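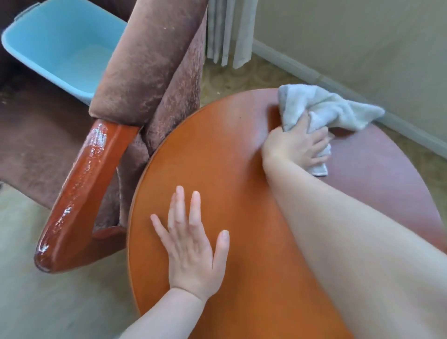

4.3 Round tables and the resting hand

We came to the round tables expecting very little from them. They made up only six of the 21 tables in the Surkonley set, and on our first pass through the data we had treated them as a nuisance, because the coding scheme from the Prinville pilot assumed a surface with corners. That scheme divides a table into a near edge, a far edge, two sides and a middle, and a coder can place nearly every stroke in one of those five zones without much thought. On a round top there is no near edge in the same sense. The rim simply keeps going, and so, very often, does the cloth.

What we found when we recoded them was the part of the study we have most enjoyed talking about since! The round tables drew out a much wider range of hand work than the rectangular ones, and much of it involved the hand that was not holding the cloth.

In all, 3,351 strokes were coded across the 20 homes. A stroke is one movement of the cloth between two changes of direction, or between a change of direction and a lift. A circular movement has no clear change of direction, and here we followed Marinho in closing the stroke each time the cloth came back past its starting point. The rule is a little clumsy for loose spirals, where the cloth passes its starting angle but at a different distance from the center, and the two coders disagreed on these more often than on anything else. We kept the rule anyway. All the disagreements were settled by going back to the material together, and where we still could not agree the passage was marked as mixed and left out of the stroke types.

Where the free hand goes

On rectangular tables the free hand was mostly away from the surface. It hung at the side, held a spray bottle, lifted a placemat, or gripped the table edge during a long reach. On the round tables it came down onto the wood again and again, palm flat and fingers apart, and stayed there while the other hand worked. We call this the resting hand, though "resting" undersells it. It carries some of the person's weight as they lean, and on a light pedestal table it must also help to keep the top from tipping or turning under the push of the cloth.

We separate three positions. In the far position, the resting hand is planted well away from the cloth, often low on the near half of the table while the wiping hand reaches across. In the close position, it lies next to the cloth on the bare surface. In the touching position, it is still on the surface but a finger or thumb also meets the edge of the cloth. The touching position is easy to miss at normal speed and we missed a lot of it the first time around. Figure 4 gives a clear case: the right hand is spread on top of the cloth, and the left lies flat on the bare wood just beside it, with the index finger and thumb against the cloth's folded left edge.

We find this last position lovely to watch. A bunched cloth has loose parts, and a loose part can trail, flip over, or fold back under the palm. A finger against the edge may be enough to hold that part where it is. Several participants moved in and out of the touching position within a single pass over the table and, when we asked about it later, had no idea they did it. One of them in Urnton tried to show us how she wiped her table and could not reproduce it until she stopped thinking about her hands.

Folded and bunched cloths

The advice printed in the older housekeeping manuals we collected is to fold the cloth into a pad and turn it to a fresh face as each one gets dirty. Participants knew this advice. Most could recite some version of it, and a good number started that way, with a neat square straight from the drawer. The square rarely lasted. After the first lift to shake off crumbs, or the first trip to the sink, the cloth usually came back as a wad, and a wad it stayed until the job was done.

We do not see this as carelessness. A wad fills the hollow of the hand and is easy to grip with curled fingers for a far reach, and it can be opened out under a flat palm when the person wants more contact. Participants shifted between these two grips all the time. The curled grip showed up more on the far side of the table, the flat palm more in the middle and toward the body. The cost is that a wad presents an uneven face to the wood, and on a glossy finish that leaves its mark.

Reading the shine

Gloss was the other surprise. Five of the round tables had a varnished top, and on these the reflection of a window or lamp did a job that we had not planned for in the coding. Streaks that are hard to find on the darker part of a top show up plainly where it catches the light. Participants bent, shifted sideways, or lowered their heads to move the bright patch over a part of the table they wanted to check, then wiped that part again. We began marking these moments as "light checks" halfway through the coding and had to go back to the start to pick up the earlier ones (well worth it). Smudges of this kind can be seen in the pale reflection on the upper half of the table in Figure 4, where the lower part of the same top looks a deeper amber.

The chairs matter here too. A round table is often set snugly between armchairs, and a person who cannot walk all the way around it has to do the whole top from one or two standing places. Those who worked from one place made longer reaches, used the resting hand more, and did their light checks by leaning. Those who pulled the chairs back did more walking and far less leaning. Nobody pulled out just one chair.

Figure 4. Two-handed work with a bunched white cloth on a round table with a glossy orange-brown top, between two velvet armchairs. The left hand is in the touching position. 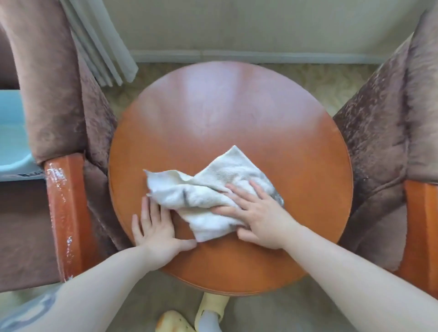 Does a round table take more strokes to wipe than a rectangular one of the same size?

Our data cannot settle that, as the round tables in the set were all smaller than the rectangular ones and we had no matched pairs. Participants wiping round tops did go back over the middle more often, and we would expect that to raise the count in a matched comparison.

The rim deserves a note before we leave the round tables. Where the edge was raised, crumbs collected against it, and participants finished with a single run along the curve, one fingertip pressed into the cloth. We coded these runs separately as rim passes. They were almost always done last, and in most cases the resting hand had already left the table by then. The rectangular tables had nothing quite like it; their edges were wiped in short pieces, one side at a time, with crumbs swept off into a cupped palm. We return to crumbs in 4.4.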